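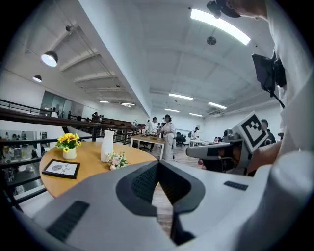

Flower arranging task, who's in?

lilibeth_dp
8 January 2024
Hi all, Lilibeth Dela Peña here from the uni robotics club. We're putting together the vase task for our student project (working name Zabala) and I'd love a sanity check. We've got 96 demos with the hand-held grippers and I want 507 before semester starts. Too many? Too few?

zumo_kid
Way too many for one vase, mate. I'd do half that and move the table around a heap more.

lilibeth_dp
Round table though! Moving it is easy, it's the stems that do my head in. Here's the setup up on the mezzanine: 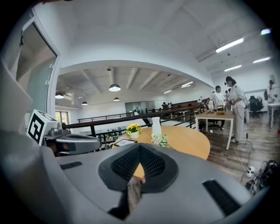 Vase, sunflowers and the loose bunch on the round table

Hesance8
Love the sunflowers! I'd keep the pot in every run so the policy learns to leave it alone.

zumo_kid
Disagree, it'll just use the pot as a landmark. Swap it for something else every second run.

Yolanda Urquijo
I'm with zumo_kid on this one. Our Fladuvel entry fell over the minute we changed the colour of the tablecloth (still sore about it). Also, do you vary the light?

lilibeth_dp
Nope, same ceiling lights every time. Bugger. OK, I'll try 2 batches without the pot and post the numbers.

Hesance8
Fine, but I'm still on team pot.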